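Give me a basket of clean T-shirts and a clear bed and I'm happy for the evening! Folding gets talked about as the dullest of chores, and I think it has been badly undersold. You handle every single thing you own — you find the loose hem, the thinning elbow, the shirt you'd forgotten you loved.

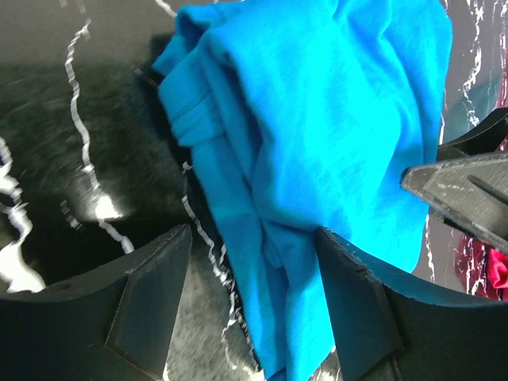

Cotton is the best of it. It creases if you so much as look at it, then one good shake and a flat palm and it's most of the way back. My friend Trinidad Sison rolls hers, and we've argued about it for more than 35 minutes at a stretch. I'm still folding.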